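Home | Features | Interviews | Archive | Contact

The owner of the Ulness bakery laughs when I ask about sleep. "I gave that up in July!" she says, sliding over a warm rye roll – my second, and wonderful. Her Endmont shop sells 300 loaves on a good morning.
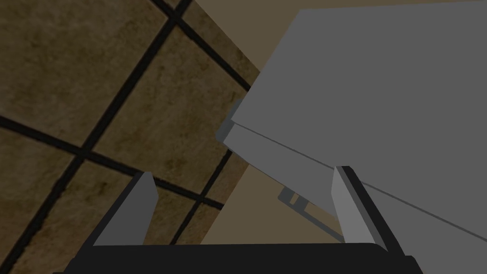
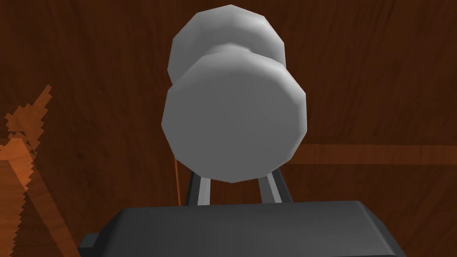
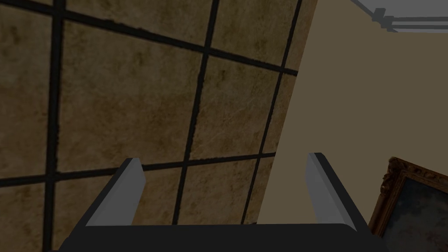
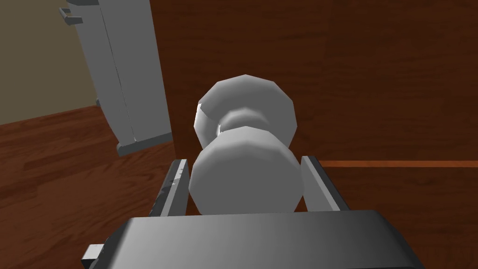

Computer renderings. Last one: a white round knob on a brown wooden door.

She learned on an old Gasser oven and still loves it. "It runs hot on the left, so you turn the trays after 4 minutes." Next comes a seeded loaf that proves for two days. "Come back and try it," she says. I will!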